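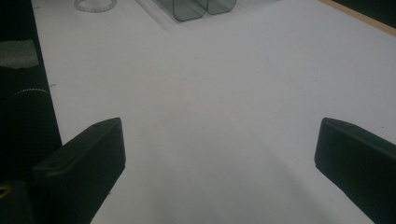

Campground at Cudwood closed after moose charge

Deirdre_Brophy
11/13/19
The lower loop at Cudwood is shut until further notice. A cow moose charged a man near the water tap and broke his wrist. He was walking his dog. The upper loop is still open.

abaloyi
Was the dog on a leash? The sign at the gate says leashes at all times.

Deirdre_Brophy
The report doesn't say. It says he was 11 yards from her when she turned.

sfoley
Eleven yards is way too close, dog or no dog. We camped there in July and people were walking up to her with phones.

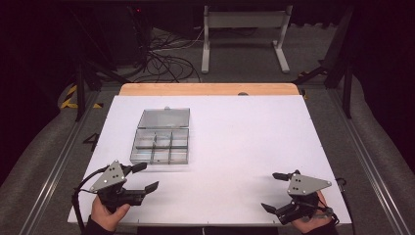
Re: Campground at Cudwood closed after moose charge

J. Baloyi
I don't agree with closing the whole loop. It has 3 trails running off it and now all the hikers are pushed onto the Emura road, where trucks do 50. Put up a warning and let people decide.

sfoley
People had a warning. It's on the gate.

J. Baloyi
A sign about leashes is not a sign about moose.

Anju S
Called the ranger desk this morning. They said she has a calf in the willows and they would like to leave the pair alone until they move up the valley. No plan to dart her. Refunds go through the booking page – mine was two nights.

J. Baloyi
Fair enough on the calf. I still think the trails could stay open on the Cisar side. That's 600 yards from the willows.

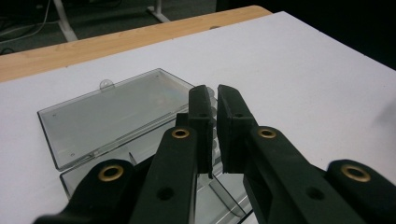
Box and gripper on the table

Dymphna D
A moose covers 600 yards faster than you would like. Does anyone know if the boat ramp is closed too?

Deirdre_Brophy
Ramp is open, but you have to park at the top and walk down.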